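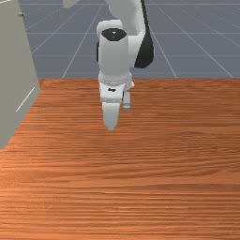 *White robotic arm, gripper just above a wooden tabletop (render)*

## Asero home blood kit: anyone had sensible results?

**pebbledash_moor** — 8/28/23

Been feeling washed out since spring, so I gave in and bought the Asero finger-prick kit from the Naidu chemist in Sustevwood. You fill the little tube, post it off and the results come up in an app.

Ferritin came back as 7, with a red bar and a warning that I was "severely depleted". Fair enough, I thought, that would explain the stairs. Then the app offered me their own iron tablets on a monthly plan before I'd even scrolled to the rest of the numbers. That put my back up.

Went to my GP, who did a proper sample from the arm. Ferritin 41. Not wonderful, she said, but not 7 either, and she wanted to look at a few other things before anyone blamed iron. I hadn't taken a single tablet in between.

Has anybody else had the two compared? I'd like to know whether mine was a one-off or whether these kits are just a shop window for supplements.

---

**quiltedkestrel**

I've used Asero twice and been happy with it. First one flagged low vitamin D, I took some through the winter, second one was better and so was I. You can't judge a whole product by one duff sample. Did you warm your hands first and let it drip? If you squeeze the finger hard you can spoil it, it says so on the leaflet.

---

**pebbledash_moor**

Warmed my hands, stood up, let it drip. Took ages. I did give it a bit of a squeeze at the end, as the tube wasn't up to the line and I'd run out of lancets. If that's enough to turn 41 into 7 then I'd say the kit isn't fit for people doing it alone in a kitchen, and that's everyone who buys it.

---

**old_tin_whistle**

> First one flagged low vitamin D, I took some through the winter, second one was better and so was I.

Was the second one in summer, by any chance? Vitamin D goes up when the sun comes out. I'm not saying you didn't feel better. I'm saying I'd want more than that before I handed over money again.

---

**quiltedkestrel**

It was in May, and it rained all of May. But go on, have that one. I still think being able to check without begging for an appointment is worth something. Some of us wait weeks.

---

**marrowfat**

Different kit, same sort of grumble. I had the "full wellness panel" at the Skurnosska clinic on the ring road. That's a proper arm sample with a nurse, so no excuses about squeezing. B12 came back at 809 and the printout called it "optimal, maintain with supplement". I don't take a B12 supplement and never have. So what am I maintaining?

I asked at the desk and was told the comments are put in automatically. The girl was very nice about it but she couldn't tell me who had written them, or whether a doctor had looked at my sheet at all.

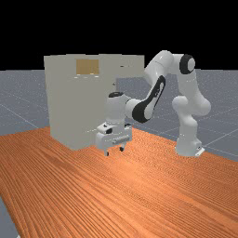 I rang again a few days later and got a different answer, that a clinician "has oversight of the reporting". I asked if that meant somebody had read mine. Still waiting for the call back. The number itself may be perfectly good for all I know. It's the sentence printed next to it I don't trust, and that sentence is what most people will act on.

---

**old_tin_whistle**

"Has oversight of" is doing a lot of work there.

---

**hobnob_in_exile**

I worked in a hospital lab for a long while (retired now, so don't treat this as advice). A few things for the OP.

- Different labs use different methods, so small gaps between two results are normal. The gap between 7 and 41 isn't small and I'd want to know why.
- Ferritin can go up if you've had an infection or any inflammation. Were you poorly when the GP took hers? If so, the 41 might be flattering you.
- Don't start iron off the back of an app. Too much does harm and it can hide what's really going on.

I'm no fan of the kits, but I wouldn't assume the kit was the wrong one either.

---

**pebbledash_moor**

Oh. I did have a cold, a real streamer, the week of the GP one. Didn't think to mention it. She's repeating it in September so I'll tell her then.

Doesn't change my view of the monthly plan. I've asked Asero for a refund and they've offered me a voucher for another kit.

---

**quiltedkestrel**

To be fair to them, a free repeat is what I'd want. Do it the same morning as the GP's and then you'd have a real comparison.

---

**pebbledash_moor**

It's not free, it's nearly half off. And I'd be paying to check their homework for them.

---

**marrowfat**

Do post the September one though. And ask her for the actual figure, mine only ever says "normal, no action" if I don't push.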